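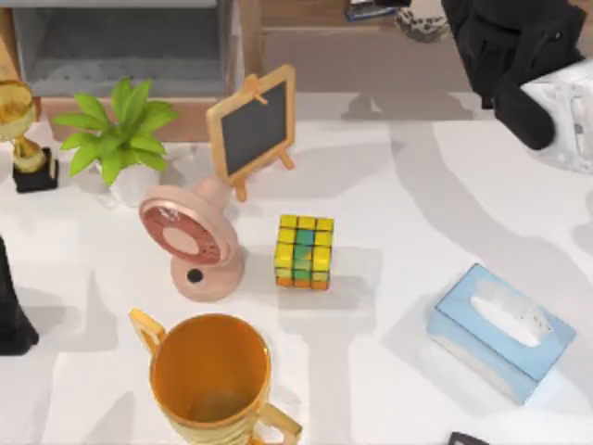

A warehouse is a building where things wait until somebody buys them. When a person orders something from a shop on the internet, the order goes to a warehouse, and someone has to find the right thing, pick it up and put it in a box. For a long time only people did this job. Now robot arms do part of it in many places. The hard bit for a robot is that things come in so many shapes. A box of tissues has flat sides, but a plant has leaves that stick out in all directions, and a cup with two handles can be held in several different ways. Before an arm tries a new job in a real building, it can practise on a computer, with a table and objects made by a computer program.

Practising on a computer

A practice program like this is called a simulation. It is a bit like a video game, except that the player is the robot's control program. If the arm drops a cup in the simulation, there is no broken cup to sweep up. The program puts everything back and the arm tries again.

At Drakholm, a warehouse that sends out things for the home, the arms had a lot of practice before they were switched on. Yến Tăng looks after the practice program. She chooses which objects go on the table and where they stand. Sometimes she puts them far apart and sometimes close together, so that the arm has to reach past one thing to get to another.

"If you only ever practise with cubes, you get very good at cubes," she says. "Our customers buy lamps and teapots as well."

A simulation is never exactly the same as the real world. Real cardboard bends. Real plastic bags are slippery and change shape when you touch them. So after the computer practice there is more practice with real things, and a person stays close by to stop the arm if something goes wrong.

What the work was like before

Duyên Đàm has worked at Drakholm for longer than the robots have. Her job was called picking. She pushed a trolley along the shelves with a list, found each thing, checked its number and put it in the trolley. On a busy day she might pick 300 things. Her legs ached in the evening, and the lowest shelves were hard on her back.

Packing was done at a long bench by other people. They took the things from the trolley, chose a box, put in paper so that nothing would rattle, and taped it shut.

What changed

The arms came in August. The building has 75 people working in it, and everyone was told about the plan before the arms were put in. Some people were pleased and some were worried. When a machine starts to do part of your job, it is normal to ask what will happen to the rest of it.

The arms were given one part of the work. Shelves and trays are now brought to them on a moving belt, and they lift things out of the trays and put them into boxes. They are good at things that are not too heavy and not too floppy. They do the same movement again and again and their backs do not get sore.

People still do the rest:

Wrapping glass and other things that break easily.
Sorting out trays that have been filled wrongly.
Opening parcels that customers send back, and deciding if the thing inside can be sold again.
Cleaning the arms and changing worn parts.
Helping an arm when it gets stuck.

Duyên Đàm does the last of these now. She sits at a desk with a screen. When an arm cannot work out how to hold something, it stops and a light comes on. She looks at the camera picture and marks a good place to grip. Then the arm carries on.

She had to go on a course to learn this. She says the screen work is easier on her legs, but she misses walking about and talking to people between the shelves, so she asked to spend part of each week in returns. Her manager, Setsuko Koyama, agreed. Other people swap jobs during the week too.

Not everyone liked the change. So-yul Sung had been a packer and found the noise of the belt tiring. She moved to the office, where she answers letters from customers. Another packer left for a different job.

Staying safe

A robot arm is strong, and it may not know that a person is there unless it has sensors to tell it. At Drakholm the arms work behind a fence with a gate. If the gate is opened, the arms stop. There are red buttons on the fence as well, and anyone in the building may press one without asking first – even a visitor.

Words to know

Automation: using machines to do work that people used to do.

Gripper: the part at the end of a robot arm that holds things.

Sensor: a part that lets a machine notice something, such as light, touch or how near an object is.

Simulation: a copy of something real, made on a computer, that you can use to practise or to test an idea.

Something to try at home

Put a cup, a small box and a soft toy on a table. Pick up each one using only your thumb and one finger. Where did you have to hold it? Now ask a friend to close their eyes, and tell them in words how to pick up the cup. Say which way to move, how far, and when to squeeze.

Page last changed 30/10/2023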